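Voltico to supply evidence disclosure system to Grindby criminal courts

Shares 9 | Comments 0

GRINDBY, Friday, April 8, 2022 – Voltico has been awarded the contract to supply its Varirine evidence disclosure system to the criminal courts in Grindby and the neighbouring district of Salem. The system will be used by prosecutors, defence solicitors and court clerks to serve, receive and log digital evidence before trial.

Varirine replaces the present arrangement, under which recordings and documents are copied to disc and delivered by hand or by post. Under the new procedure each item is uploaded once, given a reference number and released to the parties entitled to see it. The system records the time of upload, the time of service and every occasion on which the item is opened. The record cannot be edited by any party.

The contract covers nine courtrooms and 227 registered users in the first phase. Each case file may hold up to 3000 separate items. Body-worn video, custody suite recordings, telephone downloads and scanned witness statements are all accepted, and files are kept in the format in which they were received. A viewing copy is made alongside the original for playback in court.

Where an item has been served late, the system marks it on the hearing list and shows the number of days by which the deadline was missed. The judge may then hear argument on whether it should be admitted. Varirine does not assess the content of evidence and makes no recommendation on admissibility.

Redaction is carried out by the serving party before release. The unredacted version remains sealed and may be opened only on the order of a judge. Access by unrepresented defendants will be through terminals at the court office, with printed copies supplied on request.

"Disputes over disclosure often come down to what was sent and on which day," said Nawal Fahmy, programme manager at Voltico. "The service log gives both sides the same answer. It can be exhibited in the proceedings if the court wishes."

Installation begins at Grindby and will be followed by Salem. Cases already listed for trial will stay on the existing procedure until they conclude. All new cases in both districts are to be served through Varirine by the end of December. Training sessions for solicitors' firms last 100 minutes and are free of charge to firms on the duty rota.
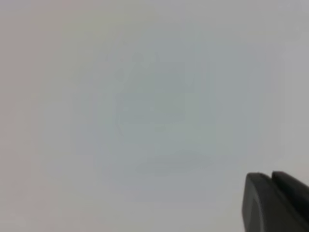
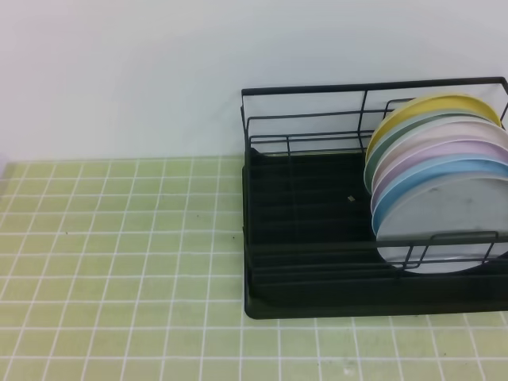 Voltico Notices, Issue 9, page 2

Firms wishing to register users should apply in writing to the Varirine service desk at Voltico, giving the full name and professional number of each user. Applications from chambers should be made by the senior clerk.

ENDS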